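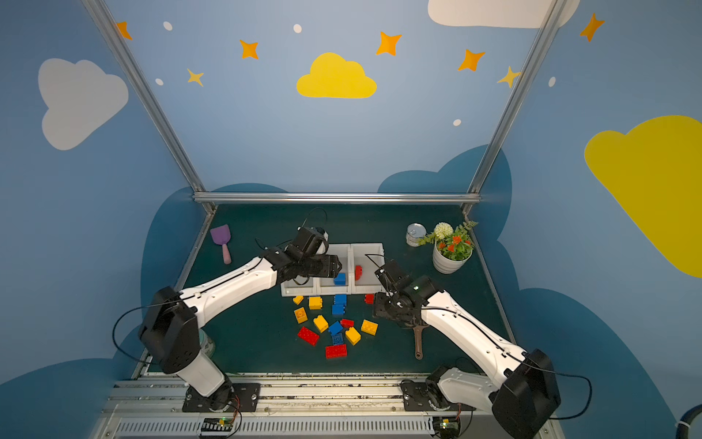
What is this job, in a sentence?
Sorting donated building blocks by color, trading out the odd pieces that don't belong, and getting clean, complete sets back onto the shelves of our toy library, two mornings or two evenings a week.

Block Sorter, part time – Plorkby Toy Library, Girnia

If you were the kind of child who could not start building until all the yellows were in one heap, we would very much like to hear from you. Plorkby lends toys to families all over Girnia, and by a long way the most borrowed thing we own is plain old building blocks. They go out in good order and they come home in every order you can think of, mixed with doll shoes and crayons and once a very nice teaspoon, and before they can go out again a patient person has to sit down and put them right.

We have a bench for this in the back room at our Ledel Street branch, and we have one opening for a sorter, with a second likely in March. You would work 15 hours a week. Mornings start at 9:30 and evenings finish at 8, and we can usually bend a little for school pickup, a bus timetable or a choir practice.

What the work is like

A tub of blocks comes in from the returns cart and gets tipped out where you can see it. From there it's one color to a compartment – yellow, blue and red for our basic sets – and we ask you to finish the tub in front of you before you open the next one. Small pieces hide under big ones, so please turn things over as you go. Curved and sloped pieces stay with their color, even when they look as if they ought to have a compartment to themselves (we have argued this one out at length, and color won).

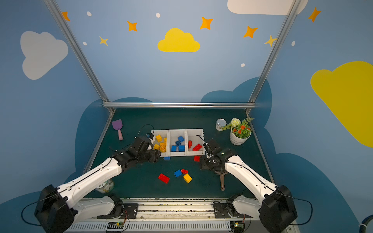

Do I need to have worked with toys or in a library before?
Experience is welcome but you can come to us with none at all. You'll spend your first week alongside a sorter who knows the bench well, and we would sooner have somebody careful and cheerful than somebody fast.

Once a tub is sorted, you check the pieces over. Anything cracked, chewed or sharp goes in the repair box. Blocks that need a wash go to the sink at the end of the shift, in warm soapy water, and then out on the rack until the next day. A small starter set is 55 blocks and a family set is 200, and you would be counting these into drawstring bags, tying on the label and writing the date on the card. It's quiet, steady work. Some people put the radio on and some people like to chat, and the bench is long enough for both.

Now and then a tub arrives with a whole sandbox in it, or half a play kitchen. Sand toys, play food and dolls each have their own shelf, so just set them to one side and carry them over when you get up to stretch.

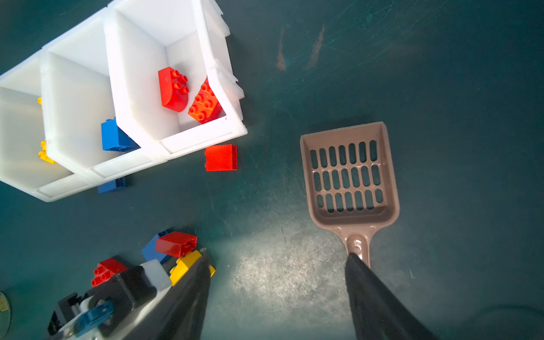 We should say something about the less charming parts too. You'll be sitting for a good deal of the shift, though you are free to stand, and plenty of us swap back and forth. Full tubs weigh up to 25 pounds and there is a cart for moving them, but you do need to be comfortable sliding one from the cart to the bench. Good light matters and we have good lamps. You should be able to tell the colors apart reliably, including the darker blues, which can look nearly black late in the day.

What we offer

Hourly pay at the Girnia library assistant rate, paid every second Friday. Paid breaks, with tea, coffee and usually something baked. Free family membership for as long as you work with us, so your own children, nieces, nephews or neighbors can borrow whatever they like. A locker and an apron.

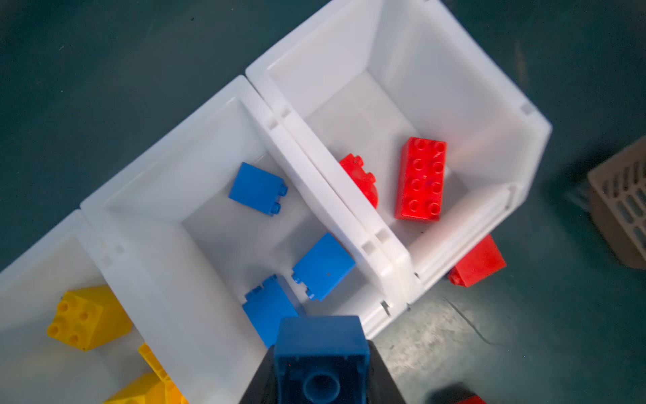

There is also room to grow into other things if you'd like to. Sorters have gone on to help with our Jang weekend, when we take the big building table out to the park and let everybody loose on it, and with the repair evenings, where there is always a puzzle short of a piece. If you would prefer to stay at the bench with your blocks and be left in peace, that suits us just as well.

How to apply

Please write us a short letter, a page at most, telling us a little about yourself and which hours would suit you. A résumé is fine to include but we don't require one. Drop it at the front desk of the Ledel Street branch, or hand it to whoever is at the returns cart. We'll invite you in for a visit, show you the room, and let you sort a tub with us for half an hour, paid, so you can see whether you like it. Come in clothes you don't mind getting a bit dusty.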